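We picked our new kitchen sink before we picked anything else, and if you've ever redone a kitchen you'll know that's backwards. But I fell for a big single bowl in the showroom at Pralside and that was that. Everything else in the room has had to fit around it!

So the question for the past couple of weeks has been undermount or drop-in. I went in sure I wanted undermount. I love being able to sweep crumbs straight off the counter into the sink (I do this about nine times a day) and I've spent years scrubbing the gunk out from around the rim of our old one with a toothbrush.

Then Renji Nagano came over to measure. He's fitting the counters for us, and he asked what they'd be made of. Wood, I said, very pleased with myself. He made a face. With an undermount, the cut edge of the wood is right there getting splashed all day, and he told me he'd want it oiled a lot more often than I was picturing. The cutout has to be done more neatly too, so he charges $200 extra for it. A drop-in hides the edge under the lip and he could have it done before lunch.

I went home and sulked for a bit, then called my friend Mayu, who has had wood counters and an undermount for 4 years. Hers still look lovely, apart from one dark patch behind the faucet where the soap bottle lives. She oils around the sink every month and the rest of the counter whenever she remembers. She also said to move the soap bottle.
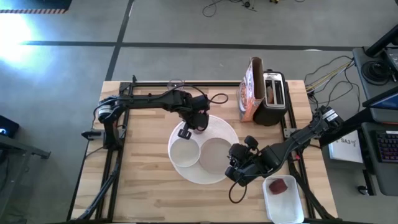 Once a month I can manage, I think. I've put it on the calendar starting in May, which is when the counters go in if Renji's supplier in Lurbridge gets its act together. We're going undermount, with a wide bead of clear silicone and a couple of extra coats of oil on the cut edge before the sink goes anywhere near it.

The counter is 78 inches long, and the sink is going a little left of the window so I get one decent stretch for rolling out dough. My husband wanted it centered. We taped both versions out on the old counter and washed up at each one for an evening, and he came around when he saw where the dish rack would end up.

Next up is the faucet. I have two saved and I don't like either of them very much, so if you've got one you love, tell me in the comments - pull-down sprayers especially!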